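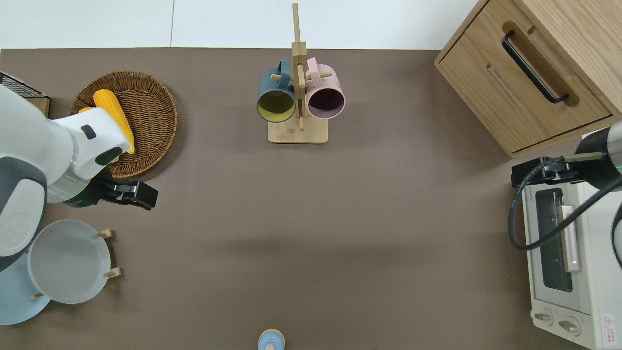
Corn on a wicker tray, with the plates in the rack

Does sweet corn really lose its sugar by dinnertime?

Posted in Kitchen Garden & Market, Wislow Community Help

I keep hearing that you have to put the water on to boil before you go out and pick the corn. My neighbors say it, the woman at the farm stand on Clukivwood Road says it, and it's printed on the bag. The stand charges a good bit more than the supermarket for "picked this morning" and I'd like to know if I'm paying for anything real.

I bought ears from both places and cooked them the same evening, same pot. The stand corn was a little better. But I knew which was which, so that isn't worth much. Has anybody here tested this properly, or is it one of those things people repeat? Also, does it matter whether you keep it in the fridge or out on the counter? We eat around 7 in the evening and I shop before lunch.

huskandsilk

I grew corn for 12 summers and YES it matters. Anyone who says different has never had a real ear of corn. Straight from the stalk to the pot, it tastes like candy. Supermarket corn is cow food. Leave the husks on, never refrigerate, and put a spoonful of sugar in the water. My grandfather did it that way and he lived to a ripe old age.

dry_creek_gardener

I'd be careful with the answer above. If it tastes like candy, why does it need a spoonful of sugar in the water? And "never refrigerate" is backwards.

The part that's true: after picking, the kernels keep turning sugar into starch, and warmth speeds that up. With the old-fashioned varieties you could taste the difference within a day, which is where the boiling water story comes from. Most of what gets sold now, at stands and in stores both, is a sugar-enhanced or supersweet type. Those start sweeter and hold on to it much longer. A supersweet ear that was chilled right after picking and kept cold can easily beat a "picked this morning" ear that sat in a truck bed in the sun until the afternoon.

So ask the stand two things: what variety it is, and where it has been since it was picked. If they can't tell you the variety, I wouldn't pay extra. I asked at one place last summer and was told "yellow."

For your schedule, put it in the fridge in the husk as soon as you get home and take it out when the water's on. If you've already shucked it, wrap it or it dries out. A few hours on the counter won't ruin a supersweet, but I can't think what you'd gain by it.

On your test, have somebody else cook and cut the ears into chunks so you can't tell them apart by size. Do it over several evenings. I did 13 rounds of this with my family and we picked the fresher one a bit more often than chance, which could easily be luck. I wouldn't hang a price difference on it.

portchlight

Mostly agree with dry_creek. I'd only add that the tip of the ear tells you something. Fat kernels with milky juice when you poke one with a nail, good. Dented or doughy, it stayed on the stalk too long and no amount of rushing home will help. Don't go poking every ear in the bin though, the rest of us have to buy those.

No idea about the grandfather.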